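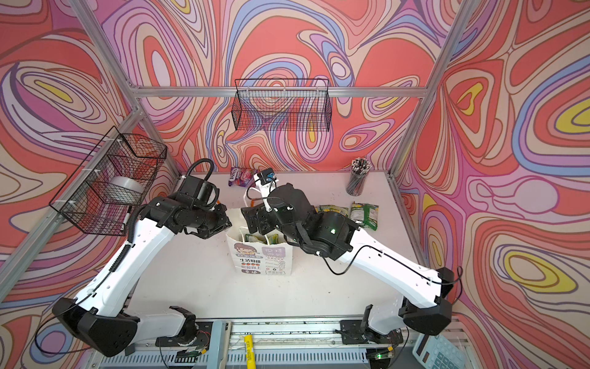 The beam rig has two resonances again and it is supposed to have one. Clamped steel strip, shaker at the root, accelerometer on the tip, sweep from low to high: there should be a single fat peak at 16 Hz, and there is, with a smaller one sitting next to it at 13 like a relative who wasn't invited. I blamed the wiring first. Any cable fixed to a moving part is a spring with a mass on it, and a coiled one looping up off the top of a gripper, like the black one on the left arm, has sway modes of its own that don't appear in anybody's equation of motion. Our sensor lead is straight and thin, but it hangs.

Support > Vibration bench > Ticket 79
Posted in March by the bench desk, Pawłowska
2 min read

Status: open, then closed, then open

Morning, 9:20
Taped the sensor lead along the strip to the clamp. Small peak still at 13. Main peak went down a hair, so the tape has mass. Noted.

10:05
Swapped the Dutix accelerometer for the spare. Same two peaks. The spare also reads upside down, but that's another ticket.

10:40
Took the accelerometer off and tapped the strip with a pencil, listening with the Neteck pickup coil. Both peaks present. That clears the lead, the tape and both sensors, and I apologize to all of them.

11:30
Reply from Fustley support: "Please confirm the clamp is tight." Confirmed the clamp is tight.

1:15
Confirmed the clamp is tight with a wrench this time. Quarter turn on the left bolt. No change at 13.

2:00
Put my hand flat on the bench during a sweep. The bench hums at 13. Leaned on it properly and the small peak dropped by half. So the strip is fine and we've been measuring the furniture.

2:50
One bench foot was off the floor by a business card. Shimmed it with a business card. Single peak at 16. Closed.

4:10
Cleaners moved the bench. Small peak is back, now at a frequency I haven't written down yet. Reopened. Ordering proper leveling feet, and please nobody lean on it until they come.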